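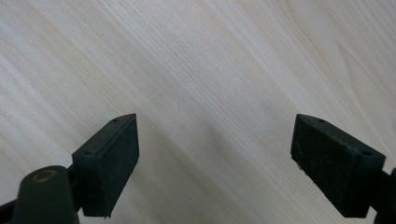

Rornier Wood Tabletops

Home / Furniture / Tabletops and Worktops / Rornier

The Rornier is a light-colored wooden tabletop sold on its own, without legs or a base. It fits the Stundholm and Collado underframes and most four-leg frames with a flat top plate. Each top is made to order in our Hamham workshop and is supplied sanded, with all edges lightly rounded.

Choose your size and finish from the menus before adding to cart. Tops ordered together are cut from the same batch of boards where stock allows. If you are ordering a second top to match one you already own, please write your old order number in the notes box.

Sizes

Small: for desks and two-seat tables. Fits Collado frame A.
Medium: for four-seat tables. Fits Collado frame B and Stundholm standard.
Large: for six-seat tables. Fits Stundholm long only.
Custom: use the quote form. We need length, depth and the make of your frame.

All sizes are 40 mm thick. Thickness cannot be changed on small, medium or large. Custom tops can be made thinner but not thicker.

Finish options

Unfinished. Sanded and ready for your own oil or lacquer. Must be sealed on all faces before use, including the underside. Do not leave an unfinished top leaning against a wall or radiator for more than a day or two.

Clear matte oil. Two coats applied in the workshop. Keeps the color close to that of bare wood, with a slight warming over the first year. Can be touched up at home.

White oil. As above, with a small amount of pigment to hold back yellowing. Recommended for rooms with strong sun.

Hard lacquer. Sprayed. The most resistant to rings and spills, but a deep scratch cannot be spot-repaired. Adds 5 working days to the lead time.

Grain and color

Wood varies. Expect cream through pale beige, sometimes with a pink or gray cast, and a mix of straight lines and wider arches where the board was flat-sawn. Arched figure may fall anywhere on the top, and we do not select for or against it unless you order the straight grain option (custom tops only). Small color differences between boards are normal and are not accepted as a reason for return.
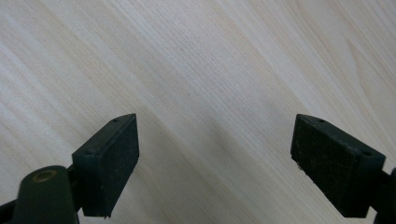
What is in the box

One tabletop
One bag of wood screws for the frame plates
Two sheets of fine sandpaper
One 170 ml bottle of maintenance oil (oiled tops only)
Care card

Legs, frames and drill bits are not included. Medium and large tops are heavy and need two people to lift.

Fitting

Lay the top face down on a blanket. Center the frame, mark the holes with a pencil and drill pilot holes no deeper than the length of the screw. On Stundholm frames use the slotted holes along the two short rails, which let the wood move across its width with the seasons. Do not glue the top to the frame. Tighten by hand.

Care

Wipe with a damp cloth and dry at once. A little dish soap is fine. Avoid bleach, scouring pads and spray polish. Oiled tops need a fresh thin coat about twice a year, more often around a sink. Wipe off all the excess within fifteen minutes. Oily rags can catch fire on their own, so lay them flat outdoors to dry before throwing them away.

Delivery and returns

Made to order. Current lead time is shown at checkout. Delivery is free on orders over $500 and is to the ground floor. Saturday delivery can be booked in some areas for an extra charge. Check the top before signing and note any damage to the corners on the driver's sheet.

Small, medium and large tops can be returned unused in the original packing. Custom tops, and any top that has been drilled, cannot be returned unless faulty.

Related items

Collado underframe A and B
Stundholm underframe, standard and long
Maintenance oil, clear or white
Felt pads, pack of eight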